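Posted 20th February by the bench log
2 comments · 5 shares

Usska set, afternoon. Target is 2,000 grasps before April, which sounded reasonable when somebody else was going to do them. Managed 50, then threw out five for starting with the arm already moving.
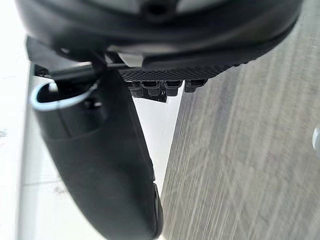 Wrist view. Finger, cable loop, gray tabletop.

The wrist view is mostly gripper, so Gullevine may end up knowing its own finger extremely well. Try a wider crop tomorrow. Also rename the folders, "final" and "final2" are both wrong.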